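Wakville Hill Climb Timing Data

Version 2

Contents

This dataset holds split times from the Wakville hill climb, a paved course run by single cars against the clock. There are 1,342 timed runs by 323 cars. Of these runs, 1,014 have a complete set of splits; the rest are missing one or more and are marked partial.

Files

runs.csv — one row per run
cars.csv — one row per car, with class and drive type
course.csv — position of each timing beam, in meters from the start line

The files join on car_id and beam_id. Car numbers painted on the doors were reused between seasons, so do not join on car_number.

Timing

Times are in seconds, to the thousandth. The clock starts when the front wheels break the first beam, not at the green light, so reaction time is not included. The Salline and Ursu splits are named for the two hairpins they follow. In the first season the Ursu beam stood farther down the hill. Use the season column when comparing that split. 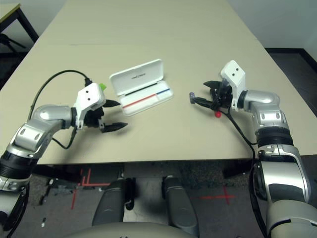 A run stopped by a red flag has status RF and no finish time. If the driver was given a rerun, it appears as a separate row with the same run_no and rerun set to 1. Penalties for hitting a cone are stored in penalty_s and are not added to finish_s.

Weather is recorded once per session as dry, damp or wet. The course often dries from the top down in October, and a damp session may include runs on very different surfaces.

Known problems

Some early rows in the Orau Cup class list the engine size before the turbo factor was applied. These have factor_ok set to 0.

Partial runs should be left out of any sector ranking. A missing split is blank — never zero.

Changes from version 1

Duplicate reruns removed. Column temp_c dropped. Class codes are now uppercase in both runs.csv and cars.csv.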